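Bedding in a Shared Student House: What Stays on the Bed and What Gets Moved

Project report, Home and Textile Studies, second year
Adaeze Adeleke and Vasco Prata
Submitted 13th May

1. Background

Our project looked at the bedding people use in a shared student house and what they do with it during the day. The house is on Pidcombe Road and is home to eight people. Each of them has a bedroom with one bed, one wardrobe and very little other storage. The rooms are small, so the bed is used for sitting, reading, folding laundry and eating as well as sleeping.

We chose this subject after a class on household textiles in which most of the reading was about hotels and hospitals. Those places have fixed rules for making a bed. A shared house has none, and we wanted to know what people do when the choice is left to them.

2. Questions

We started with a long list and cut it down to these:

Which items are on the bed in the daytime, and which are only there at night?
Where do the extra covers go when the bed is in use for something else?
Which items are washed together, and which are washed alone?
Does a printed cover get treated differently from a plain one?

3. Method

We visited the house during April. Before the first visit we sent a short form to everyone living there and asked them not to tidy up for us. Some did anyway, and we wrote that down on the record sheet. One person asked us to leave her room out, and we did.

For each bed we wrote down the covers in order from the top layer to the mattress, then the pillows and cushions, then anything else lying on the bed. We used the same sheet in every room. Adaeze filled in the sheets and Vasco did the interviews, which were held in the kitchen. The interview had 14 questions in the first version. We dropped the ones about thread count after the first two interviews, when it was clear that people did not know the answer and did not want to go and look for the label.

We also kept a laundry log for two weeks. It hung on the wall by the washing machine, and people wrote down what they had put in and at what temperature. The log has gaps. One page got wet and could not be read.

4. What we found on the beds

Every bed we recorded had at least one cover that its owner called a blanket, but the word meant different things to different people. For one person it was a thin fleece. For another it was a quilted cover that we would have called a comforter. We kept the owners' words on the sheets and added our own in brackets.

Printed covers were common. Patchwork prints came up more than any other kind, and people gave the same reason several times: the blocks of color hide small stains. The bed in Room 4 is a good case. It has a large patchwork-print blanket in cream, orange and deep red, with the word "love" on the cream parts, and two ruffled red cushions at the head end with a white pillow between them. 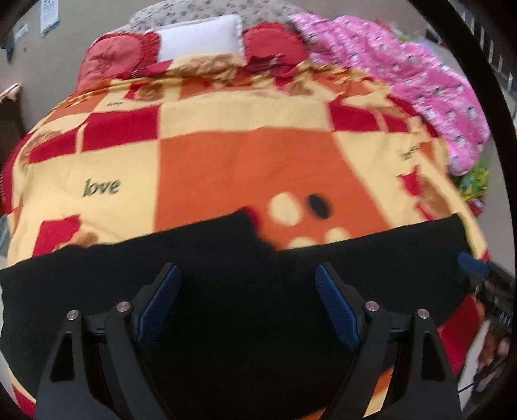 Photo: Bedding project, Room 4. Used with the permission of the occupant.

The order of things at the head end was much the same from room to room. Sleeping pillows were set back and cushions were put beside them or in front. In Room 4 the white pillow is in line with the cushions, and the owner told us she leaves it that way all day. She moves the cushions to the floor at night. She bought them as a pair from a market stall and said they had been the same red when new. One of them is now more faded than the other. She thinks it has had more sun, being the one she puts nearer the window when she is reading.

Second covers were the items that moved the most. The bright pink one in Room 4, printed with small cartoon-like figures, was bunched along the side of the bed. Its owner uses it when she sits up to study and pushes it away when she gets warm. Other people did the same with fleeces and shawls. Only one person in the house folded the second cover every morning, and he put it on a chair.

5. Washing

Pillowcases were washed most often. Sheets came next. Large covers were washed far less, and two people could not remember the last time. The machine in the house is a small one and a thick blanket will barely fit, so the large covers go to Groltard, the laundromat at the end of the road. People put this off because of the walk and the cost.

Red items were a worry for several people. They washed them alone or with dark clothes after bad experiences with pink socks and towels. Ruffled cushion covers were another problem, as the ruffles come out of the dryer twisted and nobody in the house irons them. Some cushions have covers that do not come off at all, and these were only shaken or brushed.

6. Problems with the work

Our sample is one house, so the results should not be used to say anything about students in general. The people we spoke to are friends of friends, and some answers may have been made a little tidier for our benefit. We should have asked the same questions in winter, when more covers would be in use. We also did not measure the beds, and later found that we needed the sizes to compare how far each cover hung over the side.

7. Suggestions

A hook or rail on the back of the bedroom door would give people a place for the second cover. A shared trip to the laundromat once a month would get the large covers washed, and three people said they would join one. We passed both ideas on to the house. The rail has been put up in Room 2 so far.

Record sheets and the readable pages of the laundry log are in the appendix folder in the department office.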